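Shares 8 | Comments 4

3. The sorting task and what it asks from a machine

The dishwasher and the vacuum robot are often given as proof that machines already help in the home. Both of them work in a space that was arranged for them. In this section we look at a job which has no such arrangement, the sorting of small soft parcels by a written letter. It is common in the back rooms of shops and in home businesses that send goods by post. At the Gundside returns depot it is done by hand during the whole day, and the workers we met there considered it the easiest job in the building.

The rule is simple. Each parcel carries a letter, and it should go to the basket which has the same letter on its rim. A child can learn the rule in one minute. The difficulty for a machine starts before the rule can be used, when the letter has to be found. The labels are written by hand, in different inks, and stuck on in any direction. A parcel is soft, so the label bends together with the wrapping. When the wrapping is dark and shiny, two parcels lying against each other can look to the camera like one object with two labels, or like one object with none.

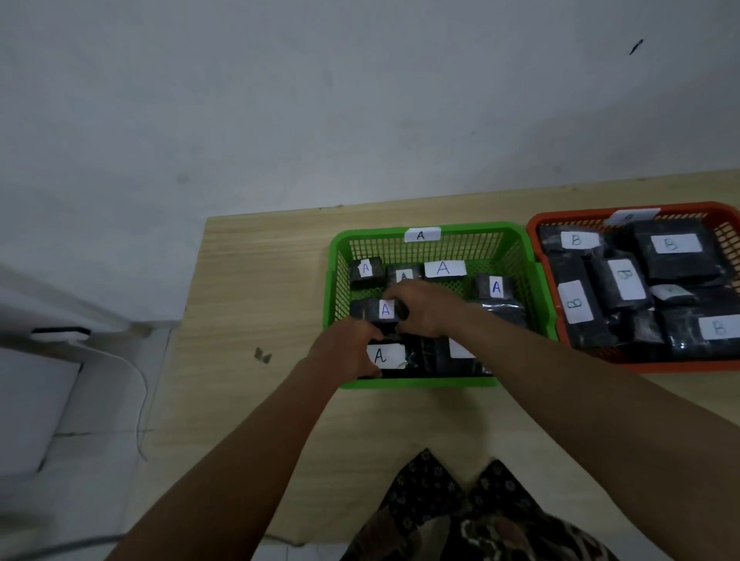
Can a robot with a two-finger gripper sort soft parcels as quickly as a person? At present it cannot, at least with the equipment we could test. The Sidura arm needed 8 s for each parcel when the label was facing up, and it often stopped completely when the label was underneath.

We think that the reason lies mostly in the hands. A person who cannot see a label does not plan very much. They take the parcel, turn it, and read it while it is already on the way to a basket. One hand can hold and the other can press, pull or turn, and the roles may change in the middle of the movement. Looking and moving are one action. In the Sidura software they are separate stages: the arm takes a picture, chooses a grasp, lifts, shows the parcel to a second camera, and only then decides. If the parcel slips between the stages, everything starts again from the first one.

We trained the grasp model on 400 recorded demonstrations of hand sorting and tested it at the Karam laboratory on almost 2,000 parcels. Kamala Iyengar wrapped the test parcels and also wrote the labels, which gave us more even handwriting than a real depot has. This is a weakness of the study and the results should be read with it in mind. Three kinds of failure appeared often enough to be named.

The first is the covered label. A finger of the gripper closes over the letter, and the second camera then reports an unlabeled parcel. The same covering occurs with human hands, but a person may have read the letter earlier or can simply move a finger. Our system keeps no memory of what it saw before the grasp — a choice we made for speed, and one we now regret.

The second is the double lift, where two parcels with sticky tape come up together. The weight sensor should detect this, but the parcels differ so much in weight that no single limit was useful.

The third is the mixed basket. When a basket already contains parcels of the other letter, the machine must take things out as well as put things in. The first version of our program treated every parcel inside a basket as finished work and never looked at it again.
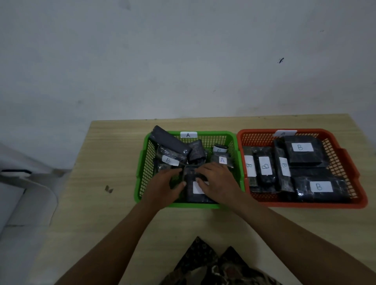
Figure 4. Mixed contents in a green basket tagged "A": parcels labeled "A" and "B" are both present, and the letter on the held parcel is under the fingers.

After we changed the program so that basket contents are checked again, the third failure became less frequent and the work became slower. Ghassan Qaisi proposed to check only the top layer, and this was the version used in the July trials at Laltdale. It missed parcels lying lower down, as we expected.

Our answer for this job is therefore a limited one. With flat labels and parcels laid apart from each other, the arm can be left to work alone for a morning. With a full basket it still needs a person close by, and that person could usually finish the basket sooner. The effect of a softer fingertip on the double lift is treated in Section 4.

Related items
Reading handwritten labels on bent surfaces
Two arms or one? Notes from the Karam laboratory
Folding towels by machine: a second attempt
Why returned goods are still sorted by hand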